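Wednesday, October 2, 2019
Oanh Vũ

Back at the bench after a week at Plokcombe, and very glad to be home with my own kettle. Spent most of the morning on the small black units from the Clinddale box, which I had been promising to look at since January (sorry, Quách, I know you asked twice).

I began by clearing the big white table properly, and I do recommend it to anyone who uses it after me. A dark case on a white top is so much easier to look over than the same case on the old green mat, where every edge disappears and you end up tilting the thing about under the lamp like a jeweller. I gave the surface a good wipe as well. It still smudges if you so much as lean on it, but it will do.

The paperwork has them down as 556 and 838, and I'm going to stick to those numbers here even though the delivery note uses a different set further down the page — I have written to Fadden about that and will paste the reply in when it comes. Neither had been switched on when I wrote this. I wanted the outsides noted first, before chargers and leads start getting muddled up, as they did last time.

They are close enough in size that I'd hoped one padded sleeve pattern would do for both, and I still think it might, if we cut it slightly generous. The faces are quite different, though, so at least they won't get swapped by accident. 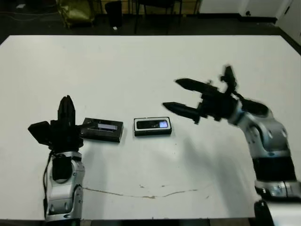 The two units on the white table. Right-hand one has the pale border round its face; left-hand one is the plainer box with the small light patch on top.

I can't decide whether the patch on the plain one is a display or just a label, and I'd sooner not pick at it with a fingernail to find out. Will try the magnifier after lunch. If it is a label, could whoever has the soft cloths please bring them back to the second drawer?

Still to do: measure both for sleeves, find the right leads, ask Fadden about the numbering again if I've heard nothing by Friday.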